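Call for writers and helpers, Wusside arts monthly

We're small, broke and short on copy. Looking for 3 reviewers (theater, books, local music) and 2 copy editors. Start in January. Pay is $540 a season for reviewers - not much, we know.

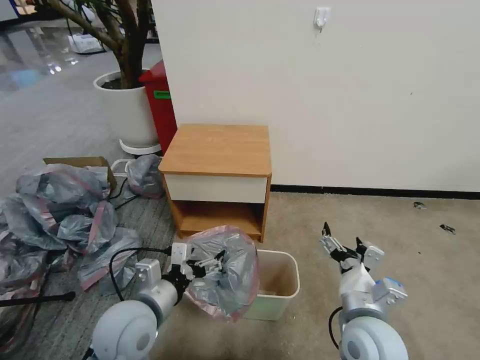 Reviews run short, filed within two days of opening night. No plot summaries. Padding goes the way of anything else that belongs in a gray trash bag with a red drawstring.

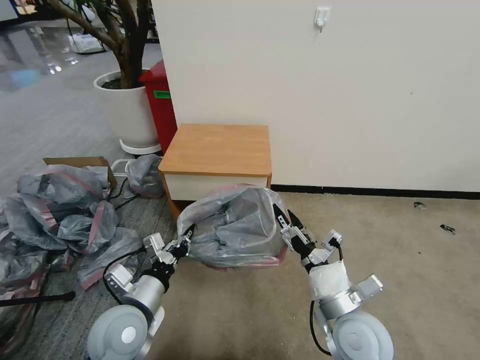 Editors work from home, mostly evenings. Comfort with messy drafts a must. Some come in as shapeless as that gray bag on the floor, and teh writer still wants it back by morning.
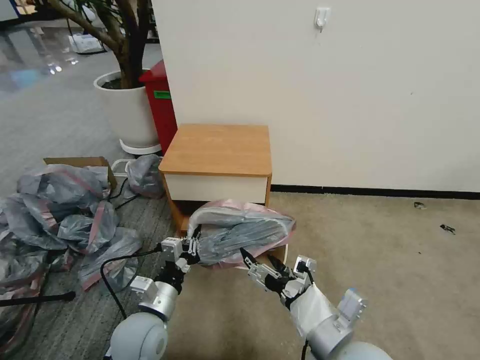 Gray bundle, by the cabinet.

Send two clips and a few lines on what you read to Lucía Figueroa. No calls please. Deadline 2021-08-31.

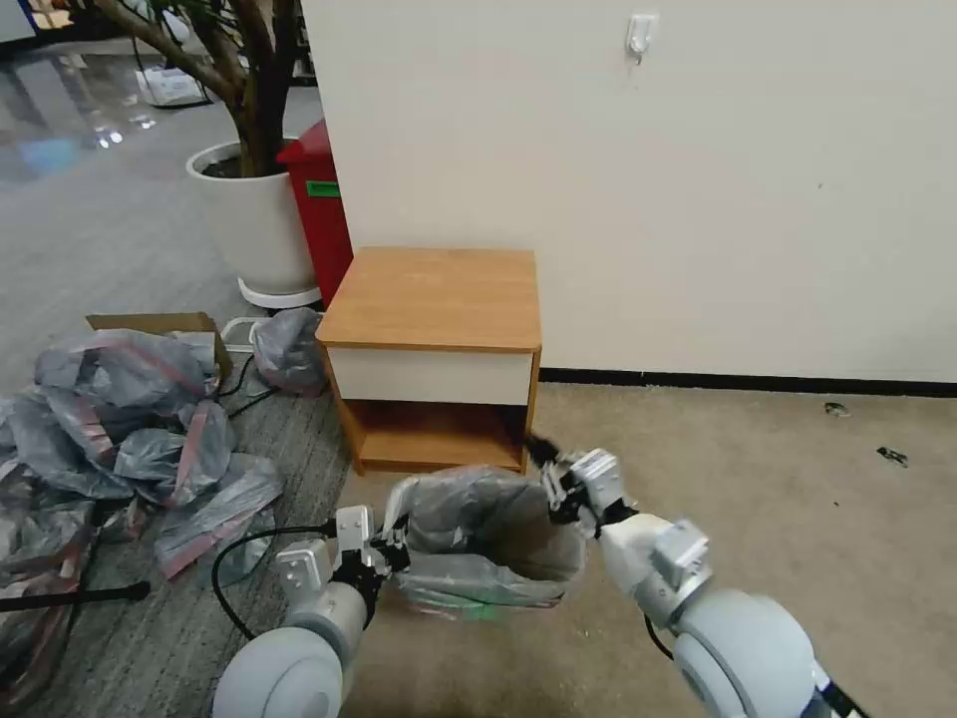 Recent
Iñaki Manzano on the Barroso revival
Flikex: last night at the old movie house
Letters to the editor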